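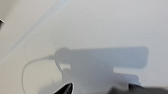
Workshop > Cell notes > Wandley arm > August

Carried on with the working rules for the Wandley arm. The draft from last month had grown to four pages and two of them repeated the vendor manual, so I cut it down. What remains is what applies at our bench and is not written anywhere else.

Speed first. Anyone inside the tape line: teach mode only, enabling switch held, override at 30 percent or lower. The Veloso controller remembers the last override after a restart. Read the value on the pendant before the first move. Do not trust the sticker on the side of the cabinet, it refers to the old firmware.

Approach moves. Minimum clearance between fingertip and any fixed surface is 9 mm until the program has been run once in single step. After that the clearance in the program header applies. If the header has no clearance line, the program does not run in automatic. I found three programs in the shared folder without one and moved them to the hold folder. Owners please fill in the line and move them back.

Gripper finger changes: power off at the isolator. Pausing from the pendant does not count as off. Last month's draft said "stopped", and two people read that two different ways.
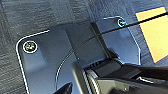 Bastian Wendt
Cell technician, Tromier workshop

Cables. This section took the longest. Agreed wording so far:

- Every cable that passes a moving joint gets a service loop. Check the loop at both ends of travel, not at the home pose.
- No cable ties on a moving section. Hook and loop only.
- A cable that lies across a plate or bracket is checked for rubbing at each weekly inspection. Shiny patch on the jacket = replace, no discussion.
- Cable changes go in the log with the connector label, old and new.

Open point: bend radius. The Simden data sheet gives one value for fixed routing and a larger one for flexing. I want the larger one used everywhere so that there is only one number to remember. Objection from the night shift is that it will not fit behind the wrist. Will measure before deciding.

Fasteners. Screws on the gripper and its brackets get a paint mark across head and plate after torquing. A broken mark means stop, re-torque, re-mark, log it. A missing mark is treated the same as a broken one. Torque values stay in the manual and are not copied into our rules - the last copy was two revisions behind when I compared them.
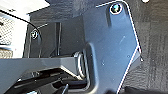
Pins and rollers get the same weekly interval as the screws, but the check is by hand with power off: side play, then rotation, then a look for metal dust underneath. No oil unless the manual asks for it at that point. Wipe with a dry cloth.

Restart after a protective stop: one person resets, the same person looks into the cell first. The reset button stays outside the tape line. Program 307 still restarts from the middle of its sequence after a stop. Until that is fixed it is teach mode only, and I have put a note to that effect in its header.

Reach: tape line is now 700 mm outside the farthest point of the fingers, measured with the long fingers fitted. The old line was measured with the short ones. Moved the tape at 16:20 and crossed out the old figure on the floor plan.

To do:
- measure loop behind wrist, flexing radius
- new sticker for the Veloso cabinet, or no sticker
- ask for a second paint pen, the present one is nearly dry
- send draft to night shift for comments before it goes in the binder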